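The Soup Window on Quinlan Street

By a little after 10 in the morning, the smell of onions has made it all the way down Quinlan Street to the bus stop, and the people waiting there have usually started to talk about lunch. The window won't open for another hour. That doesn't stop anyone from wandering up to read the board.

The board lists four soups, never more, and at least one of them is always the chicken and barley that got this business going in a home kitchen on the Hilside end of Lomton. Its owner had spent most of her working life doing the books for a lumber yard, and she cooked on weekends for her church, for new parents on her block, and for just about anybody who had a cold. A neighbor offered to pay her for a second quart. She said no, felt silly about it all evening, and called back the next day to say yes.

The name on the awning, Wostora, was her grandmother's word for the big dented pot that sat at the back of the stove. She has never found it in a dictionary and has quit looking. "It might be a real word and it might be something Grandma made up to keep us kids out of the kitchen," she says. "Either way, I knew what was for supper."

For the first winter she sold only to people who knew her, or who knew somebody who did. Orders came by text, by phone, and once on the back of a church bulletin slipped under her door. She kept them all in a green ledger, the same kind she had used at the lumber yard, and she still has it — gravy stains, crossed-out quarts and all.

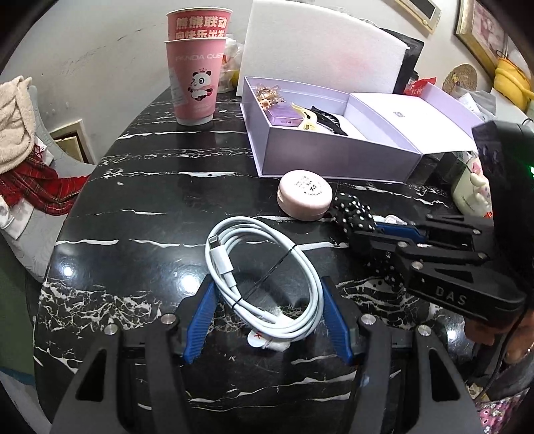
Moving out of the house was the part that scared her. The storefront on Quinlan had been a shoe repair shop and then, for a long while, a place to store somebody's Christmas decorations, and the floor sloped so badly toward the alley that a dropped carrot would roll clear to the back door. The landlord wanted a deposit of $1000, which she had, and a long lease, which she wasn't sure she did. They settled on seven months to start. She painted the walls yellow herself, with a good deal of help from her sister, who did not care for the yellow and told her so with every coat.

There is no dining room to speak of, just a counter with a few stools and the window itself, where most of the trade is done. Regulars bring back their own jars. On a cold day the kitchen sends out about 30 gallons, and when the chicken and barley is gone the chalk line through it goes up fast, usually to groans from the sidewalk.

Summer was a worry, as you might imagine. Who wants hot soup in July? She tried a cold cucumber one that sold nicely and a cold beet one that, in her words, "sold to me." Then the farm stands filled up and she put on a sweet corn chowder, served warm, and folks who had sworn off the stove until fall stood in the sun and ate it out of paper cups.

She is asked fairly often if there will be a second window, maybe out by the new houses past the water tower. She has gone and looked at a place. It has a level floor and good parking, and she drove home from it and made a pot of split pea and didn't say anything to anyone for a week. For now she'd like a bigger refrigerator, and a bench out front for the people who come early.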